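Clerkumer Study: Frequently Asked Questions

Last updated 25 September 2024

General

What does the Clerkumer study measure?

The study measures whether a change in the timing of daily fluid intake affects standing blood pressure in older adults. Many people have a drop in blood pressure when they get up from a bed or chair. The medical term is orthostatic hypotension. The drop can cause dizziness, blurred vision and falls. Total fluid intake stays the same for all participants. Only the time of day at which it is taken differs between groups.

Who runs the study?

The study is run by the Hunden Center. Shahzad Kiani is the principal investigator. Cledwyn Pugh is responsible for data management and for the statistical plan.

How long does participation last?

Participation lasts 32 weeks. This includes a run-in period, two intervention periods and a washout period between them. The intervention periods are equal in length. Follow-up by telephone takes place after the second period and is counted in the total.

What is a crossover design?

Each participant follows both fluid schedules, one after the other. The order is assigned at random. Readings from the same person are then compared with each other. This reduces the effect of differences between people, such as age, body weight and existing medication. The washout period limits carryover from the first schedule to the second.

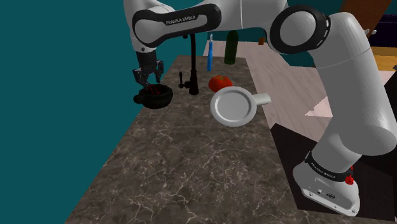
Rendered view: robot arm over a black pot on a stone countertop.

Eligibility

Who can take part?

Adults of retirement age who live at home and can stand without help for the length of the test. A diagnosis of orthostatic hypotension is not required. Participants must be able to keep a written or electronic log.

Who cannot take part?

People with heart failure, advanced kidney disease or any condition for which a doctor has limited fluid intake. People who have had a stroke or heart attack in the past year are also excluded. So are people whose blood pressure medication was started or changed during the run-in period. They can be screened again once the dose is stable.

I take a diuretic. Am I excluded?

Not automatically. A stable dose is acceptable if the prescribing doctor agrees in writing. The time of day at which the diuretic is taken must be recorded and must not change during the study.

Can two people from the same household enroll?

Yes. Both are assigned to the same order. The analysis treats them as a cluster. Each person needs a separate log and a separate monitor.

Procedures

How is standing blood pressure measured?

The participant lies flat and rests. A reading is taken at the end of the rest. The participant then stands up, and further readings are taken at fixed intervals. The main outcome is the difference between the lying systolic value and the lowest standing systolic value. Heart rate is recorded at the same time.

What equipment is used at home?

Each participant receives a Utus upper-arm monitor and a cuff in the correct size. The monitor stores more than 30 readings. When the memory is full, the oldest reading is overwritten, so data should be uploaded at least once a week. Wrist monitors and watches are not accepted as a source of study data.

My own monitor gives a different value. Which one is correct?

Differences between devices are expected. Cuff size, arm position and the calculation method all have an effect. Use only the study monitor for logged readings. Bring your own device to the next visit if you want the two compared.

Do I have to drink plain water?

No. Water, milk, herbal tea and clear soup all count toward the daily total. Coffee and black tea also count but are entered in a separate column of the log. Alcohol does not count. Liquid in solid food is not logged.

How do I measure a drink?

Fill your usual cup to the level you normally use, pour the contents into the measuring jug supplied, and write down the volume once. Use that value for every full cup from then on. If you change cups, measure again. Enter a partly finished drink to the nearest quarter.

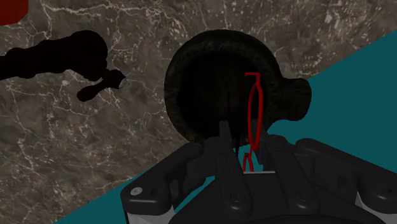

Dark mug on a marble surface, seen from above (rendering).

What is the Ding questionnaire?

It is a short symptom form completed at the start and end of each intervention period. It covers dizziness, fatigue, nighttime urination and sleep. Items are scored separately and then added up. The total is a secondary outcome. Participants should complete the form before taking the blood pressure readings for that day.

What if I miss a reading?

Leave the field blank. Do not repeat the test later in the day to fill the gap, and do not estimate. A period with too many blank fields is handled as missing under the statistical plan.

Safety

What are the risks?

The evening schedule may increase nighttime urination. The standing test may cause lightheadedness. Stand next to a bed or a heavy chair and sit down if symptoms begin. Record the test as stopped and note the time.

When should I contact a doctor?

Call emergency services for fainting, chest pain, sudden weakness or confusion. Contact your own doctor for swelling in the legs, shortness of breath or rapid weight gain. Inform the study office afterward.

Data and results

Who can see my data?

Readings are stored under a code. The key that links codes to names is kept in a separate system. The analysis team does not have access to it.

When will results be available?

The last follow-up calls are planned for April. The primary analysis begins after the database is locked. A summary will be mailed to all participants, including those who withdrew. Individual readings can be requested from the study office at any time.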